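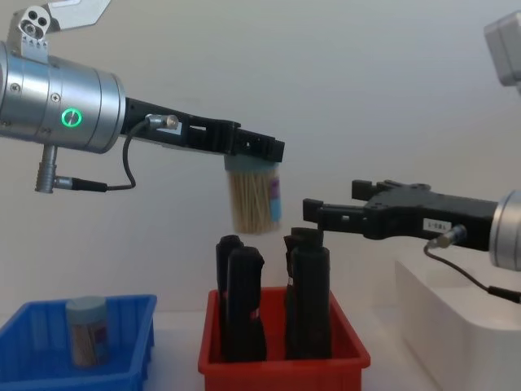

Lawal Ugwu spent most of last year trying to get two robot arms to put small things away. The result is a method his group at Miltivier calls "late handoff," and a report on it came out in March 2024. We met at the group's offices in Flesville, where he works with Jenő Barta and a programmer, Ertuğrul Kahraman.

The usual way to run two arms at one table is to decide early. Software looks at everything, gives each arm its jobs, and the arms go. Ugwu did it that way for years.

"It's fine if the first look is right," he said. "But the first look is often wrong. An item is hiding another item, or the near arm can't get its fingers in because of the angle. Then you have an arm committed to a job it should never have been given."

Late handoff puts the decision off. Both arms start moving toward the table, and the choice of which one does the picking is made only when one of them has a grasp score above a set level. The other arm waits or takes a different item. The whole change to the planner came to 400 lines of code, most of it Kahraman's.

"Ertuğrul wrote it in April and I didn't believe the numbers," Ugwu said. "I made him run it again with the items moved."

The full test came to 2,121 picks, split between the old planner and the new one. The items were ordinary things from a store, small enough for one gripper, sorted between plastic bins. Ugwu said the group stayed away from test objects made for robots.

"People have homes full of odd shapes. If you only train on blocks you get a robot that's good at blocks."

Dropped items went down with the new planner, and so did the number of times an arm had to back out and try again. The gain was largest when things were standing close together in a bin. With items spread out on their own, the two planners came out nearly the same, and the report says so.

I asked what makes upright items in a bin so hard.

"The walls," Barta said. He had been listening from the next desk. "The fingers have to go down between the item and whatever is beside it, and the wall takes away half your choices. From one side you can be blocked completely. From the other side it's easy. So you want to keep both sides open as long as you can."

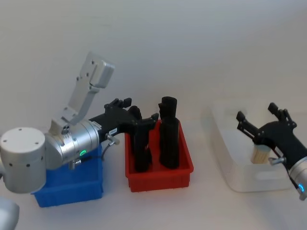 Waiting has a cost. Late handoff is slower to start, and the planner has to check over and over that the two arms won't meet above the same bin. In the first version it checked every 230 milliseconds, and the arms moved in little jerks. Kahraman changed the way the checks are queued and the motion got smoother, though Ugwu would still like it faster.

There were also failures that the method did nothing for. Clear containers gave trouble under both planners – the cameras read the contents and miss the outside wall. Ugwu wants to add touch sensing in the fingers for those.

İlker Karakaya of Cillunero, who has read the report and was not part of the work, told me by phone that he thinks the idea is sound but wants to see it on a moving base. "Fixed arms at a fixed table is the friendly case," he said. Ugwu agreed when I passed that on. He has asked for money for a base and has not heard back.

In the meantime the group is changing the grasp score itself. Right now it is one number, and Barta thinks it should be 2, one for getting hold of the item and one for setting it down where it's supposed to go. They plan to start those runs once the old data is cleaned up.

Comments (3)

CengizD
We tried something close to this at Sönmez and the arms kept waiting for each other. Does the report say how they break a tie?

pallet_jack
What was the drop rate on each side? The article says it went down but not by how much.

Marlene T.
@CengizD page 6, the arm that moved last gives way. They mention that it got stuck a few times before they added that rule.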